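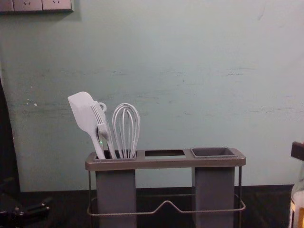
Gustham Workshop – Handling and Automation Group

Monday, September 6, 2021

Second go with the Baudry kit from Urnine, and I'm still very pleased with it. Kitchen task again, spatula and whisk in the grey caddy against the green wall. I wanted something awkward and everyday, with thin handles crowding into one opening, and the caddy gives us exactly that.

Set-up was quick. Fingers on, cable in, software found the gripper first time (the Bevgate one never did that for me, and I tried three laptops). The teaching mode is lovely – you move the arm by hand, press once to save a point, and the path comes back as a plain list you can edit in any text editor. I changed two approach heights without touching the arm at all.

Grip force is set in whole steps and the default is too high for silicone. Dropped it to 4 and left it there. At 3 the whisk turned in the fingers when lifted, at 5 the spatula handle squeezed out sideways. Would like half steps. Have written to Urnine to ask.

Clearance: coming in from the front, watch the raised bend in the wire rail. My first path was far too low and touched it. Coming down from above is better, and I've saved that as the starting pose for everybody. Please copy it before changing it!

Also the manual has the finger screws in the wrong order, see my pencil marks. 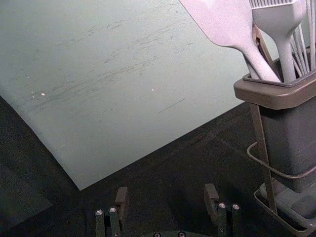 Can the kit be used without the wrist camera?

Taught paths run fine without it, but the pick-by-sight mode needs the camera plugged in before the software is started.

Pick-by-sight is the part I'm most excited about. It mixes up handles when they overlap, so I've been giving it one target at a time, and that works much better than I'd hoped. Lighting matters a lot. Try it with the blinds up and again with them down, and write down which.

Price is 1000 for the kit, spare fingers are 100 a pair. We have the loan for 4 weeks, and Urnine say a new software version is due in November, so I'd like to ask for a second loan then.

To do: label the saved poses, print the error code page, try the serving fork on its own, find the short hex key.

Last updated: after the afternoon session, same day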